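About Loleo

Category: Club information

Last updated: Wednesday, July 15, 2026

Loleo is a soccer club for adults and children. We run teams from under-eights up to a senior side, and we play our home games at Bonance, on the east side of town. The senior team wears green shirts and white shorts. The youth teams wear the same shirt with a white collar.

The club began as a single men's team that played Sunday friendlies and had no ground of its own. For the first few seasons, home games were played wherever a field could be rented. We moved to Bonance when the lease came up and have played there ever since. The main field has 109 seats along the near touchline and standing room on the other sides. There are 3 fields in total, and the smallest is kept for the under-eights and under-tens.

The senior side plays in the Katayama League, which runs from the end of August to the middle of May. Home kickoffs are in the afternoon unless the league moves a game for a cup tie. We play with a back four most weeks and try to move the ball through midfield, and the older youth teams are coached the same way so that players who move up already know the shape. Several of the current starting eleven came through our under-sixteens.

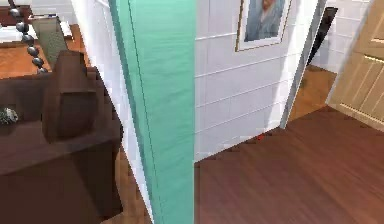 Our biggest game each season is against Bokusard. The two clubs have been in the same division for most of their history, and the home fixture usually draws a crowd of 500. Last season we lost the away game 2-0 and drew at home after going a goal down in the first half. Tickets for this game go to members first, and any that are left are sold at the gate.

Youth training takes place on weekday evenings during the school year. Every age group has two coaches, and each of them has passed a background check and a first aid course before taking a session. New players can come to two sessions before they sign up. They need shin guards, cleats and a water bottle. We have bibs and balls. Goalkeepers train with their own age group and have one extra session a month.

Adult membership costs $40 a season and includes entry to all home league games. It does not include cup games. Youth players pay a separate fee that depends on age group, and families with more than one child at the club pay a lower rate for the second child. Registration opens in June and stays open until the squads are full.

The office at Bonance is open on training evenings and for an hour before home kickoffs. Questions about trials, fixtures or field rental can be left there. Parking is behind the far goal, and the gate on that side is locked once the game has started.

Tags: about the club, membership, youth soccer, home ground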